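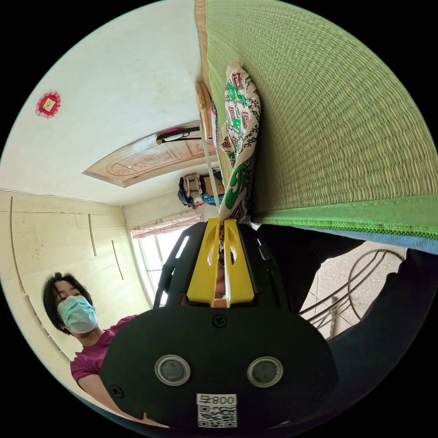
4. Conduct of Collection Sessions in Private Homes

4.1 Scope of the practice rules

The rules set out in this section apply to every session in which a hand-held gripper is used to record household tasks inside an occupied dwelling. They were drafted for the Lernano collection program and have since been adopted, with small changes, by the partner site at Brolstead. They cover the identification of equipment, the presence of other people in the room, the treatment of personal belongings, and the records that must be kept after the operator leaves. Bedrooms receive particular attention. In the session shown in Figure 1, a sleeping mat, a patterned pillow and a wardrobe all fall within view of the wide lens, together with a second person wearing a face mask and a magenta shirt. Each of these elements is subject to at least one rule below. The rules do not address the training of control policies, which is treated in Section 6.

Figure 1. Hand-held gripper with yellow fingers in use in a bedroom. The unit label, printed "800号" above a QR code, is visible on the housing. The view is upside down, as recorded.

4.2 Identification of equipment

Every gripper must carry a label with a unit number and a machine-readable code. The label must be placed on the housing where the unit's own camera can record it, as in Figure 1, so that a recording can be matched to a unit even when the session log has been lost or filled in wrongly. Labels on the grip or on the underside of the tool do not meet this requirement. An operator who finds a label that is torn, covered or unreadable shall stop and exchange the unit before recording begins.

The orientation of the label is left to the site. During drafting, Jaruwan Intarasuk proposed that all labels be readable in the recorded image without rotation. The proposal was not adopted. Camera mounting differs between hardware versions, and a label that reads correctly in one version will be inverted in another. Software that reads the code must therefore accept any rotation. Human reviewers are given a viewer that can turn the image, and they record the unit number as printed, including any character that follows the digits.

Finger plates are treated as replaceable parts and carry no label of their own. A change of finger plates must be entered in the unit log with the date and the initials of the person who made the change. Where plates of a different color are fitted, the change must also be reported to the annotation team, because finger position is estimated in part from color. Bright, uniform colors are preferred. A site that wishes to use black plates on a black housing must first show that the position estimate remains within the tolerance given in Section 3.

4.3 Persons in the recording area

The wide lens records far more of a room than the operator is likely to notice. Preliminary sessions at the Flarkness site showed that operators judged the recorded area by the direction of the fingers and paid little attention to the sides. The rules accordingly define the recording area as the whole room in which the gripper is held, together with any space visible through an open door.

Any person who may enter the recording area must give written consent before the session. This includes other operators, members of the household and visitors. Consent given by the head of a household does not extend to other adults. Children under 18 may not be present in the recording area, with or without the consent of a parent. If a person who has not given consent enters the room, the operator shall lower the gripper, stop the recording and mark the file for removal.

A face covering does not replace consent. Nor does it replace later blurring of the face. A surgical mask leaves the hair and eyes visible, and a person may be recognized by clothing, posture or surroundings even when most of the face is covered. Early drafts exempted masked persons from the blurring step in order to reduce processing time. Natnael Birhane and Mihret Gebru objected to the exemption in the August review, and it was withdrawn. Under the present rules, the region to be blurred extends from the hairline to the chin in all cases, and the masked or unmasked state is noted as a separate field.

Where two people work in the same room, each must be told which of them is being recorded and for how long. They should agree in advance on a spoken signal for stopping. The signal may be used by either person at any time and needs no explanation.

4.4 Belongings and features of the home

Household objects make up much of the value of recordings of this type. A policy trained only on bare laboratory tables will have met few patterned textiles, woven surfaces or soft objects without a fixed shape. Sites are therefore asked to leave rooms as the household keeps them, within the limits given here.

Documents, mail, medicine packages, photographs of people and screens that are switched on must be removed from the recording area or covered before the session. Bedding, curtains, furniture and wall or ceiling decorations may remain. Where a decoration indicates religious belief or family name, the household must be asked whether it should be taken down or blurred. The operator shall not make this judgment alone. Closed wardrobes and drawers stay closed unless opening them is part of the agreed task, in which case the contents are reviewed with the household first.

Windows require separate treatment. A window that shows only sky presents little risk of revealing the location of the home. A window that shows a street sign, a storefront or a distinctive building must be curtained or blurred. Reviewers check the window in the brightest and darkest parts of each recording, as details outside may appear only when the exposure changes.

Beds and mats may be used as work surfaces when the task calls for it, for example in folding or straightening. The gripper must be wiped before it touches bedding. Finger plates with rough edges or exposed screws may catch on woven material and must not be used on it. Damage of any kind, including a pulled thread, is reported to the household before the operator leaves and to the site lead within 36 hours.

4.5 Records and review

Each session produces a log sheet, a signed consent form for each person present, and a list of the tasks performed. The three are stored apart from the recordings and are linked to them only by a session code. Household names and addresses do not appear in file names, task descriptions or free-text notes.

One recording in every 5 is reviewed in full by a person who did not take part in the session. The remaining recordings are screened automatically and sampled. At sites holding more than 1,000 recordings, the review lead must also inspect all files from any operator whose work has led to a removal request. Kedir Derese served as review lead during the period covered by this paper; Hagos Nigatu held the corresponding post at Brolstead.

A household may withdraw its recordings at any time before release of the data. After release, withdrawal applies to all later versions, and users of earlier versions are notified through the Amadi registry. The notice states the session code and the affected files. It gives no reason for the withdrawal, and sites may not ask the household to provide one.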